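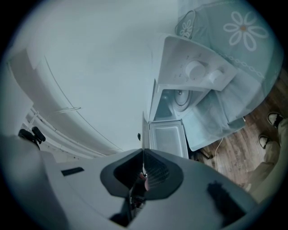

Interior Repainting at Endcombe Apartments: Frequently Asked Questions

Which units are covered this year?
Units 54 through 106. The lower-numbered units were painted in the previous cycle and are not scheduled again until the lease terms for that block come up for review.

When does the work start?
The first units are scheduled for July. Each household receives a written notice with its own dates at least 15 days ahead.

What surfaces are included?
Walls and ceilings in living rooms, bedrooms and hallways. Closet interiors are painted only if the closet has no fitted shelving. Kitchen cabinets, radiators and window frames are excluded.

What paint is used?
Walls get two coats of Brendow interior matte. Ceilings get one coat of flat ceiling white. Kitchens and bathrooms get a satin finish, which holds up better to wiping.

Can I choose a different color?
Yes, from the Robles card at the front office. Return the color form to Hongjun Cui before your notice period ends. Forms received later are treated as standard white. Ceilings are always white.

Do I need to move my furniture?
Move small items, lamps and anything hanging on the walls. The crew will shift large pieces to the middle of the room and cover them. Wall hooks left in place will be removed and the holes filled.

How long does one unit take?
Two working days for a one-bedroom, three for anything larger. Patching older plaster can add a day.

When can I use the rooms again?
You can walk through a room once the surface is dry to the touch – normally the same evening. Wait five days before pushing furniture against a wall, and 15 before washing it.

I see a crack along the ceiling joint. Is that a defect?
Hairline cracks at the joint are common in the first heating season and are filled on request. Report a crack wider than a credit card edge to Kaan Eren in maintenance.

Can I touch up marks myself?
Yes. Leftover paint is labeled by unit and kept in the Naten Street storage room. Stir it well and use a small foam roller – brush marks show on matte walls.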